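**Kitness 2 parallel gripper: clearance rules for work under shelves and tabletops**

The rules apply in simulation and on the cell floor. Set the limits before the arm is enabled.

- Keep the gripper body at least 40 mm from any fixed surface.
- Approach an underside with the fingers open and empty. Measure clearance from the fingertips, and check each finger separately when the panel is at an angle.
- Limit approach speed to 37 mm/s. 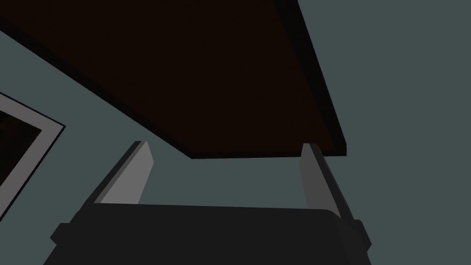
## Records

Log each clearance check under code 1056 in Sinance. Changes to the limits need sign-off from Imke Petersen or Wayne Carrier. Limits signed off before April must be entered again.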